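Speaker notes, Pelbridge packing shop, December 2019

Start with the shift, leave the equipment for later. Before the change, 23 packers worked the Pelbridge floor. Each one picked, checked, and boxed an order alone, start to finish. Ask the room who has worked that way.

Say what Bamer put in: 6 arms on the small-goods benches. The heavy benches stayed as they were. Nobody was laid off, but three people asked to move to Onden, and two of them went. Don't skip that part.

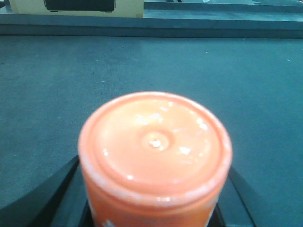
Job content is what changed most at Pelbridge. Packers used to handle every item. Now they set up bins, clear stops, and sign off on the boxes. A round tub with a grooved, shiny lid, like the orange one between the black fingers, used to pass through a packer's hands all day. Sore wrists came up in the September survey far less than the year before. Boredom came up more.

Pause here. Take one question if there is one.

Training: 60 minutes on paper, closer to a full shift in practice. The Jemal course covers starting and stopping. It does not cover what to do when two arms stop at once and the truck is due. People learned that from each other.

Pay: the grade went up for 70 percent of the bench staff. The rest are still waiting on a review. Expect to be asked about this.

Last point, breaks. The arms keep going through lunch, so someone has to stay near them. The crew wanted a written rota and got one after two months. Hand out the copy and open the floor.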